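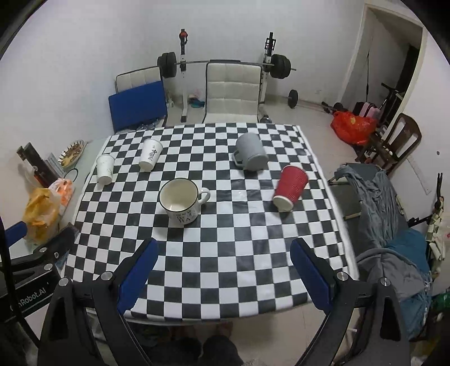

4 min read

Wanted: people who like tea and can listen to a stranger for an hour

Drasside Neighborhood House is looking for people to take part in the second round of Tak, our storytelling and recording project for older residents of the east side and anyone who has ever lived, worked or gone to school near the Nukolby mill. If you've got a story, we want to hear it. If you don't think you've got one, come anyway, because that is what almost everyone told us last time and then they talked straight through until we had to lock up!

A little background for those who are new to us. Tak began in the back room of the old Skesow hardware store, with one borrowed recorder and a kettle that took forever. Mal-soon Noh wanted to get her aunt's stories about the mill laundry down on tape before they slipped away, and her aunt brought two friends, and the friends brought their sisters. By the end of that first round we had 1364 minutes of talk, all of it now typed up and kept at the branch library on Mercer Street, where you can go and read it (ask at the desk, it's in the green binders).

This time we need two kinds of people.

Storytellers. You should be 60 or older, or close enough that you don't mind being asked. You'll sit down with a listener twice, for about an hour each time, at a table with something to drink. We'd love to hear about work, food, shops that have closed, weddings, the flood, bus routes, feuds over fences, whatever comes. Korean, Spanish and English are all fine, and you can switch halfway through a sentence if that's how you talk at home. You choose what goes in the binder and what stays out, and you can change your mind after you've read your pages.

Listeners. Any age from 16 up. You don't need experience with interviews, but you do need patience, reasonable handwriting and the ability to let a silence go on a bit longer than feels comfortable. There's one training evening, 6:30 to 8:30, and after that we ask you to take on at least three storytellers between May and the end of summer. Hye-jin Ko runs the training and she is very good at it, and very kind to shy people.

Storytellers receive a $100 grocery card after the second visit. Listeners are paid $100 for each storyteller, which covers both conversations and the typing. We know typing is slow work and we wish it were more.

We meet at 1441 Alder Street, side entrance, up the ramp. The elevator works. Parking is free behind the building after 5, and the number 8 bus stops across the road. If getting out of the house is hard for you, say so when you get in touch and a listener will come to you instead.

To sign up, leave a message at extension 3528 on the Neighborhood House line, or stop by the front desk and fill out the yellow card. Tell us your name, which part you'd like to play, what languages you speak and what times of day suit you. Mornings fill up first, so do mention it if mornings are all you can manage. Please don't worry about writing anything clever on the card. We'll call everybody back, usually within the week, and Mal-soon will probably keep you on the phone longer than you planned.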